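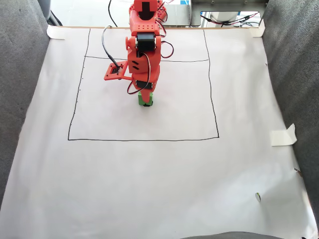 The Big Sheet

In praise of paper, tape, a fat black marker and lines that wobble

I have owned cutting mats, drafting film, a chalkboard table and (for one expensive winter) a glass desk with a light under it, and I would trade the lot for a big sheet of plain white paper taped flat. It costs next to nothing, it covers whatever ugly thing is underneath, and the minute you draw on it you have a place. Inside the line is where things happen. Outside the line is everywhere else!

Anybody who has laid out a quilt, planned a model railroad or played marbles on somebody's floor knows the feeling. You uncap the marker, you kneel down, you go around the four sides by hand, and you get up with ink on your wrist and a rectangle that is very nearly a rectangle. A ruler would have done it better. Most of us can't find the ruler.

This magazine asked readers to tell us about their marked-out floors and tabletops, and 1,737 of you wrote back. I read them all over one long month, with a lot of toast. There was a family that keeps its jigsaw territory drawn on butcher paper under the sofa, and a potter who rolls out slabs beside a penciled grid from years ago because she likes the coffee rings on it. One person sent the sheet itself, folded in an envelope. It had clearly been walked on, and I loved it.

The marker question

People have strong feelings here. The thin-tip crowd wants precision, and I respect them, but a thin line vanishes when you stand up. A thick one can be read from across the room. Yes, it wavers, and where you stopped to shuffle your knees along it wavers more. Leave it. A redrawn line gives you two edges to argue over, and I have never once seen the second one come out straighter.

Small marks earn their keep too. Ticks along the inside of an edge give you a way to say "a bit farther, by the third one" to whoever is helping. A filled-in dot gives you somewhere to aim. I like mine big and slightly lopsided, the size of a coin, so that I can find it without my glasses.

The tape question

My own first sheet came from a roll made by Zullari, and I stuck it down with whatever was in the drawer. It rippled by lunchtime. Since then I have learned to tape the two far corners first, smooth toward myself with a forearm, and only then go after the sides. Tape will still lift. There's always one piece, usually halfway down a side where sleeves catch it, that curls up like a dry leaf and stays that way for the life of the paper. You can press it down every morning if you like. I do, and it makes no difference at all.

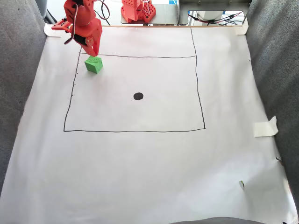
NURNESOV, April

A green cube on white paper is a wonderful thing to look at. Put it just inside the corner of a black line and your eye goes straight to it, shadow and all, even with red plastic and loops of wire close by. That pull is what I came to Nurnesov to talk about, at a weekend workshop on floor layouts held in the old Clerberg printing hall, where the morning session was given over entirely to blocks.

Blocks! Grown adults, 261 of us, sitting on carpet tiles and sliding bits of colored wood around on paper. The first exercise lasted 6 minutes. You drew your own boundary, set one block near a corner, and left the middle alone. Then you looked. Mine was blue, and I kept wanting to push it to the center, and the longer I held off the more interesting the empty part became.

After lunch we tried the strip. You run a second line across the sheet a little way in from the top, so you end up with a narrow band and a large open area below it. The band is for parking things. I can't tell you how useful this is on a sewing table. Pins, chalk and the good scissors go up top, the fabric goes below, and for once the good scissors were where I had left them.

The Salameh stationery stall by the door sold out of wide markers before the afternoon break, and the line for white tape went past the coat rack. I came home with 2 rolls and a sheet so long that I had to carry it upright on the train. It's on my floor now. The left side slants, the corner by the radiator is lifting already, and there's a green block on it that I haven't moved since breakfast.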